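Contents | Previous chapter | Next chapter | Glossary | Index

Chapter 7
Water in the Garden Soil

7.1 Why we begin with the soil

Many beginners ask how often a plant should be watered. It is a natural question, but it has no single answer. The same tomato plant may need water every day in one garden and only once a week in another. The difference is mostly in the soil, and for this reason the present chapter looks first at the ground and only later at the watering can.

Soil is made of solid grains with spaces between them. These spaces are called pores. After a heavy rain nearly all pores are full of water. Then the large pores empty, because the weight of the water pulls it down, and air comes in behind it. The small pores keep their water for a longer time. When the large pores have emptied and the small ones are still full, we say the soil is at field capacity. Most garden plants grow well in this condition, as their roots find both water and air.

If no more water arrives, the roots continue to drink and the surface continues to dry. At some moment the remaining water is held so tightly by the grains that the roots can't pull it out. The plant hangs its leaves and does not recover in the night. This is called the permanent wilting point. The water between field capacity and the wilting point is the available water, and it is the only part that matters for the gardener.
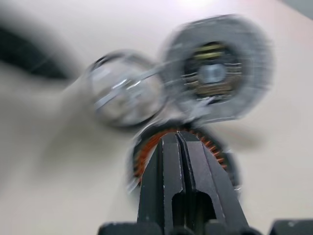 Sandy soil has large grains and large pores. It takes water quickly and loses it quickly. Clay soil has very fine grains and a great number of small pores. It holds much water, but a good share of it is below the wilting point and of no use to the plant. Loam, a mixture of sand, silt and clay, usually has more available water than sand and gives it up more easily than clay. Compost improves both of the extremes, although it has to be added again each year as it breaks down.

7.2 A simple test by hand

Before any calculation, the reader should learn to judge the soil with the fingers. Dig down to the depth of your hand, take a small amount of soil and press it into a ball.

If the ball falls apart as soon as you open your hand, the soil is either very sandy or too dry. If it keeps its shape but breaks when you touch it lightly, the moisture is good for most vegetables. If it shines and sticks to the skin, wait some days before you water — and also before you walk on the bed, for wet clay is easily pressed hard.

Repeat the test in three or four places. A bed beside a wall is often much drier than the open ground. 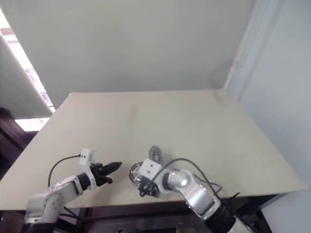 Page last changed: 3rd September

7.3 How much water to give

Garden water can be measured as a depth, in the same way as rain. One millimeter of water on one square meter is one liter. From this rule we can find the need of any bed.

Take the teaching garden at Brakthorpe, where the vegetable beds together cover 77 square meters. In dry weather the gardeners there want to give a depth of 20 millimeters. They need 77 times 20, or 1,540 liters. The rain tank holds 1,000 liters, so it will not be enough for one full watering, and the rest has to come from the tap.

It is better to give this amount slowly. When water arrives faster than the pores can accept it, it runs over the surface and carries fine soil away with it. On clay, divide the watering into two parts with an hour between them. On sand, a smaller depth given more often is the better choice, as a large one will pass below the roots.

Young plants are a special case. A seedling set out in March has roots only a few centimeters long, and it can wilt over ground that is quite moist deeper down. Water it lightly and close to the stem until new leaves appear. After that, let the surface dry a little between waterings.

Terms to know before you continue: pore, field capacity, permanent wilting point, available water, loam.

Section 7.4 explains how mulch slows the drying of the surface, and which materials are suitable for beds with small seedlings.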